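We use cookies to keep this site working and to remember your preferences. Accept all / Manage settings

Workshop notebook – bathroom fittings
June, by Dinesh Pramanik

Started at 1350 with a cup of tea that I forgot on the stairs, so if anyone finds it, it's mine and I apologize. The plan for the afternoon was the white tub and nothing but the white tub, and for once I mostly kept to it.

First the drain. Majumder sent a replacement seal last week in a bag with no label, and I spent far too long comparing it with the old one before deciding they were the same part. They are the same part. I've written Pudia on the bag in marker, that being the name on the order, and put it in the second drawer with the other rubber bits. The old seal is in there too, for anyone who likes to compare (I kept it mostly out of sentiment). The overflow I left alone. I have opinions about that overflow, but they can wait for a day when I have the right wrench.

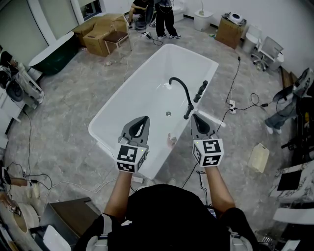

The wiping down is what I really wanted to get on paper, as we each do it differently and then grumble about each other's smears. My way is to start at the far end and come back toward yourself, corners before the flat of the floor, and to leave the drain for last so you aren't dragging grit across a part you've already done. A rectangular tub is fussier than the rounded kind in this respect. The faucet side is fussier still: with that tall black gooseneck arching over the basin and the hand shower lying along the same rim, your sleeve catches on one while you're minding the other. I've started lifting the hand shower off completely and doing the rim in one long pass. The ridged bands on it hold on to soap film like nothing else, and an old toothbrush gets in there better than any cloth.

On cleaners, I tried the Bevico cream first and then the Trellier spray. The Bevico does a lovely job but needs 2 rinses, and I'm never patient enough for the second. The Trellier rinses off in one go but I don't care for the smell – somebody with a kinder nose should try it before we order more. Neither one is for the black fittings. Plain water and a soft cloth for those, please, and dry them straight away.

The invoice is number 505, clipped inside the back cover. The later one, 1352, is for the dark green tub and shouldn't be paid until I've talked to Majumder about the feet.

Still to do: the green tub, the overflow, more toothbrushes.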